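Pressureless balls for a practice basket?

corkgate_dan
Posted 01/08/2026
I hit serves alone three mornings a week and my basket of 80 is dead. Thinking of going pressureless this time. The club shop at Primstead has them but they cost more up front. Anyone here switched and stayed switched?

netcord426
Switched two years ago. They feel heavy for the first month, then the felt wears and they get livelier. I have replaced a handful, mostly ones that went over the fence.

Blažena Kováčik
I would not. My elbow started hurting in February after a winter of pressureless, and it went away when I returned to normal balls. For serves only, maybe fine. For long baseline drills, no.

netcord426
Could be the strings though. What were you using?

Blažena Kováčik
Same strings, same tension, before and after. I changed the balls and nothing else.

stustach_lefty
Agree with Blažena on feel, but dead pressurized balls are just as bad for the arm. People keep them far too long. I drop mine from shoulder height at home – anything that won't reach my hip goes in the dog box. Two from my current lot, on the tile at my place:

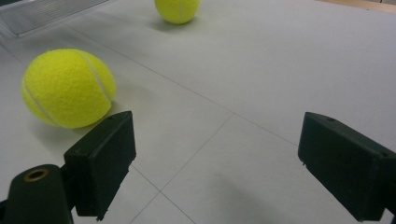
Re: Pressureless balls for a practice basket?

corkgate_dan
Does the tile give you the same bounce as a court? My hard court is pretty gritty.

stustach_lefty
No, it comes up higher on tile. I only compare against a new ball dropped on the same floor.

phillips_rd
Seems like a lot of bother. Squeeze it. If your thumb goes in easily, it's done.

netcord426
Squeezing tells you nothing with pressureless, they are stiff until the day they go bald.

corkgate_dan
OK. I'll buy a small bag of pressureless for serves and keep cans for when I have a partner. Blažena, which cans do you use?

Blažena Kováčik
Whatever is on sale, extra duty felt. I open a new one every second match.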